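From: Glykeria Karras
To: floor-talk list
Date: Tue 19 April
Subject: Re: the sorting arms and our hours

Brendan Brennan wrote:
> I keep hearing that the arms will be doing all the small-container
> sorting by August. Does anybody who works next to them know what that
> means for the rest of us at Kasside? My wife asks me every night and
> I have no answer for her.

Hi Brendan, and hello to everybody else reading along over their coffee,

I've been at the sorting bench since the old building, so let me tell you what I know, and please forgive me if I wander a bit. Nobody's hours have been cut on our side. What has changed is the kind of tired I am when I get home! I used to do up to 1,000 containers on a shift by hand, and my wrists knew every one of them. Now I set out the bins, watch the arms, and step in when something needs a person – which is more often than the folks at Liapis promised us, bless them.
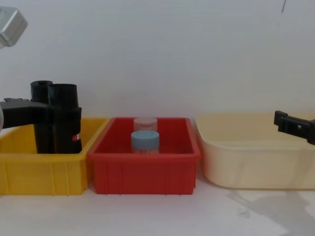

The part I didn't expect to miss was the talking. Evangelia and I used to stand elbow to elbow and get through a whole week's worth of family news before lunch, and now she's over at packing and I mostly have the motors for company. I've told Fotis Vrettos this and he did write it down, so we'll see.

As for August, the plan I was shown says 3,000 containers a day with 2 people on the bench instead of four. The other two would move to checking and returns, same pay, with training on the clock. I would like that in writing, and I think you would too. Chrysanthi Makris is collecting questions for the meeting, so send her yours, even the ones that feel silly.

And Brendan, come by the bench on your break sometime and bring your wife's questions along. I'll show you how we set up, and there's usually some of my walnut cake in the tin.

Warmly,
Glykeria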